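Sosevier Cell 5, two-arm tabletop station
Return-to-service inspection after gripper fault
Sheet kept with the cell log, November

Reason for inspection
The right arm stopped on a finger force alarm during a pouch handling task. The left arm kept moving for 14 seconds after the right arm faulted. Both arms should stop together. The cell was locked out until the items below were closed or given a restriction.

Status codes: OK, FIX (repaired during inspection), OPEN (restriction applies)

1. Emergency stop, operator side. OK
Both arms lost drive power on each press.

2. Linked stop between arms. FIX
The fault signal from the right controller was not reaching the left. Found a backed-out pin in the Vumano relay module, terminal 22. Pin reseated, connector latched, link tested in both directions.
Comment: the daily startup check does not exercise this link. It exercises the button circuit only. Add a step.

3. Force limit, right gripper. FIX
Limit was set above the value on the cell sheet. The old value came back when the controller was restored from backup. Corrected and a new backup saved. Delete the old one.

4. Force limit, left gripper. OK

5. Finger fasteners, both grippers. OK
Torque checked, witness marks renewed. No screw turned.

6. Finger faces and tips. OPEN
Compare tip profile against the Dodlow drawing before the next long run. Replace in pairs only.
Restriction: soft goods only until the comparison is done.

7. Cable routing. OPEN
Slack is acceptable at home position. Check again at full reach with the arm in manual at low speed. Any cable that touches the tabletop under a moving forearm is to be re-clipped.

8. Table clamps. OK
Hand tight plus a quarter turn, per the Fülöp mounting instructions.

9. Loose items in reach. OPEN
Scissors are not on the approved object list for this task. Remove before automatic mode. Glass is also not on the list. Building bricks are permitted on the baseplate.

10. Alarm history. OK
Exported. The stop is entry 221. Earlier entries show no force alarms on this gripper.

11. Recovery procedure. FIX
The posted procedure told the operator to open the gripper before checking what it was holding or hooked on. Reversed. With fingers inside a pouch or around a zipper pull, opening can drag the item or load the finger sideways. Support the item by hand only with drive power off.

Conditions for return to service
Manual mode permitted now. Automatic mode permitted after items 7 and 9 are closed. Item 6 may stay open under its restriction. Repeat item 2 at each shift start until the startup check is revised.

Work area and grippers
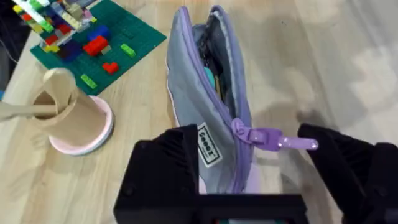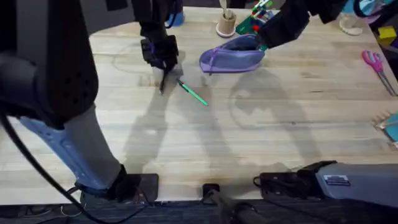
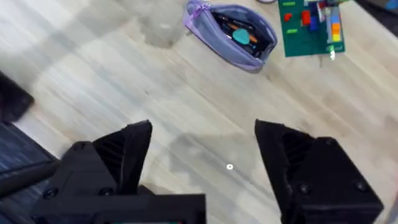
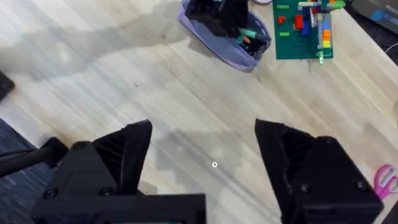

Cell 5, gripper fingers open over the tabletop, green baseplate at upper right (last view).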